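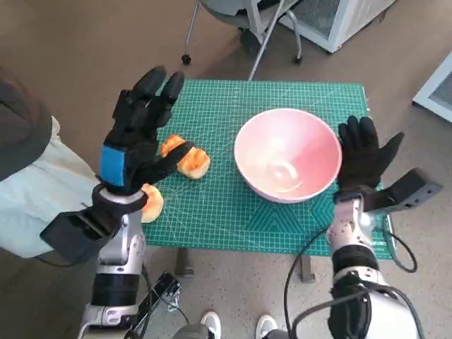

Food Preparation and Serving Areas

Wongate Residence, Room 45
Inspected by: Hashini Saha
Area contact: Thaddeus Iwasaki

1. Work surface
Satisfactory, with comment. The small table is covered by a green cutting mat with a printed white grid. Mats of this type are approved for craft use only. Bread and other ready-to-eat items are to be placed on a plate, a tray or a food-grade board.

2. Bowls and serving dishes
Satisfactory. The pink ceramic bowl was checked for chips and cracks at the rim and base. None found.

3. Unwrapped food
Action required. Two bread buns were set directly on the mat, one of them close to its left edge. Buns are to be kept in a covered container until served. Refer to Form 1103.

4. Gloves
Comment. Black fabric gloves are not accepted for handling unwrapped food under house rules. Tongs or single-use food gloves are to be used. Supplies are held in the Batwood cabinet, second shelf.

5. Table stability
Satisfactory. No movement when pressed at each corner.

6. Floor and walkways
Satisfactory. Clear to the door.

7. Handwashing station
Action required. Soap dispenser empty. Paper towels in stock.

8. Allergen notice
Not posted. Replacement requested from Parveen Sultana.

Items 3, 7 and 8 are to be corrected before the Saturday serving. Item 1 will be reviewed at the November inspection.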